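Grippers at the assembly tables – what changed for you?
Last updated: Apr 15, 2026

rattana_t
I work at the Pramitz site in Cundesmont. Since February part of our shift is with hand-held grippers, one in each hand, so the robots can learn from us. Before, I finished 80 stands in a shift. Now it is 54, and my wrists are tired in a new way. How is it at other places?

marin_bench4
Same at Misasura. The pay stayed equal, so I don't complain. I like the slower work – it gives me time to think.

oldshift
Slower for now. When the robot knows the job, who needs you at the table? We were 400 people before the packing line was changed, and none of those jobs came back.

marin_bench4
I don't agree. In packing they never asked the workers anything. With us they ask every day.

oldshift
Asking is cheap. Get it in writing.

rattana_t
Both of you are a little right, I think. Our contract says nothing about the recordings. I will bring it to the next meeting. My table, with a coat stand on the grid paper:
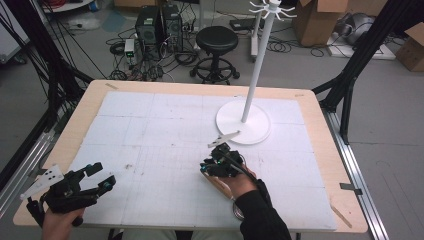

Replies to rattana_t (next page)

Contact the moderators | Copyright Bench Talk Forum | Back to top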